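5.2 Loss of hasp alignment during the latch task

The latch task was added to the Drorix evaluation set in March, after the simpler container tasks had stopped separating one controller version from another. The robot must bring the hasp of a small tin box over its ring staple and pass the shackle of a padlock through the ring. Neither part is large, and both are metal, so there is little give when a finger arrives in the wrong place. This section reports the most frequent fault recorded in that task and the protective stop that followed from it in two cases.

A total of 140 trials were attempted with the Trunik controller. Of these, 103 ended with the padlock seated in the staple. In the remaining trials the dominant fault was a lateral error at the moment of first contact, in which one finger met the ring staple before the other. The controller had been tuned on wider objects and read this early contact as a completed grasp. It then began the next motion of the sequence while the ring was still free, or while it was held on one side only.

Figure 4 gives the wrist camera view with the fingers at the ring staple. At this range the yellow fingertips take up much of the lower part of the view and the staple lies in the narrow gap between them.

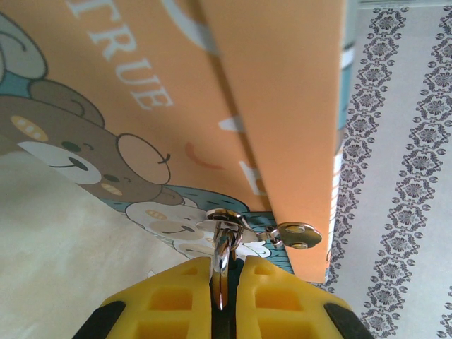 Figure 4. Wrist camera view of the gripper at the hasp of the tin box.

Two features of the task make the error hard to detect from this camera alone. The first is reflection. The curved surfaces of the hasp return bright highlights that move as the wrist moves, and the edge detector in the Bravo vision module followed the highlight in place of the metal edge in a number of the failed trials. The second is the lack of a stable reference close to the contact point. The printed side of the box offers strong features, but these lie on a different plane from the staple, and a small error in the estimated angle of the panel becomes a sideways error at the fingertips.

The finger pads were considered as a separate cause. Fingers of this type bend under load, and a bent finger can report a closing width that would be correct for a thicker object. Bench tests on a fixed ring showed that the width reading alone could not tell a centered ring from one pressed against the inside of a single finger. The width threshold was therefore removed as a condition for moving to the next step. It is still logged.

The two protective stops occurred in consecutive sessions. In both, the gripper closed on one side of the staple, the controller started its lift, and the box was dragged across the floor of the cell until the force limit was reached. The arm halted as designed and no person was inside the cell. The stop did not release the grip, however, and the operator had to open the fingers by hand before the box could be freed. We consider this a safety matter in its own right. The reset procedure in force at the time assumed that a stopped arm would be holding nothing, and it gave no instruction for a part trapped under load.

The layout of the cell is given in Figure 5. Two arms face each other across the work floor, with the rail along the front, and the tin and the padlock lie on the floor between the walls. The cable of each arm follows its links and then loops down near the shoulder housing. During the review these loops were checked as a possible source of drag on the wrist. Measured joint torque with the cables tied and untied did not differ enough to account for the lateral error, and the cable routing was left unchanged.

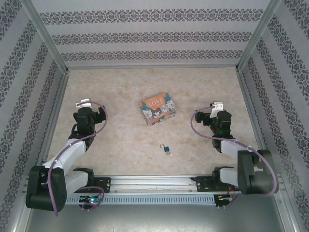 Figure 5. Fixed camera view of the cell, with both arms, the tin box and the padlock.

Following the review, three changes were made to the controller and the procedure. Contact must now be registered on both fingers within a fixed time window before any lift is allowed. The force limit during the lift was lowered for this task only. The Horedlow safety layer now offers the operator a powered release after a protective stop, at reduced speed and with the enabling switch held.

The revised controller was run for a further 100 trials under the same conditions. No protective stop was recorded. Lateral contact errors still occurred, but the two-finger check caught them before the lift and returned the arm to its approach position. Repeated approaches lengthened the affected trials, and 2 were ended by the time limit with the ring still ungrasped. The reflection problem has not been solved. A matte coating on the hasp would remove it, but would also change the task, and trials with a coated part are not included in the results reported in Section 6.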